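Lists > Household > Laundry and Linen > Archive

Index | Threads | Search | Subscribe | Help

Subject: Re: [Laundry and Linen] folding white things on a dark surface
November 2024

Hello all,

I have to answer this one, because it changed how I fold! The earlier message, trimmed a little:

> My white T-shirts never come out square. I fold them on the bed,
> on a white spread, and I can't tell where the edge of the shirt is
> until I pick the thing up and one sleeve drops out. Towels are no
> better. Does anyone fold on a table, and does it need a cover?
> I have a big remnant of black cloth from Flemmont and was
> wondering if it's any use.

Yes, yes, use the black cloth! White on black is a joy. Every edge shows, every flap you forgot shows, and you can fix it before you've made the next fold. Mine is 165 cm long and I wouldn't want it any shorter, because a bath towel needs room when it's fully open and so do your elbows.

The cover doesn't have to be perfectly flat. A few wrinkles do no harm as long as they aren't under the edge you're lining up. What you will notice is lint – white specks all over it by the time you've done a load of towels. I go over mine with a damp sponge and carry on.

For shirts I go face down, sides in to the middle, sleeves back on themselves, then hem up to the collar. I used to hurry the second side and get a flap poking out past the rest. Now I lay it down, look at it against the black, and nudge it in. If the fabric has a crease in it I stroke outward from the center with a flat hand. Pulling at the corners only moves the crease somewhere else.

Terry is a different animal. It's thick, it springs back, and the layers creep, so a towel stack will nearly always be a bit uneven at the edges. I match the two corners nearest me first and let the far side do what it likes. Halves, then halves again, then thirds if it's going on the narrow shelf. The Salazar towels I bought last January are so plump that I stop at halves!

Most likely a shirt, and then a towel, both white, both on black:

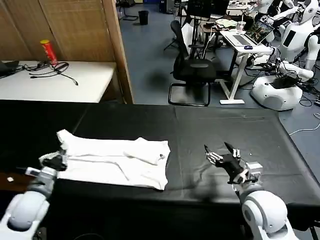
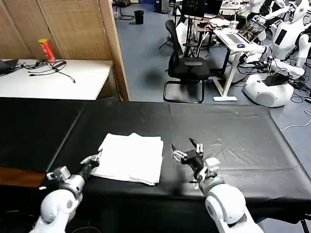 Reply from Zevcombe:

I tried this with a dark tablecloth last night and did the whole basket of whites in one go. I do find the towels slide off toward me if I work too near the front, so I've started folding farther back. Has anyone used a dark felt? I'd think it would grip terry better, though the lint might be awful.

Recent in this list
- Fitted sheets, part 2
- Barnell drying rack, worth repairing?
- Getting gray out of white socks
- Shelf depth for bath towels
- Lint on dark cloth: sponge or brush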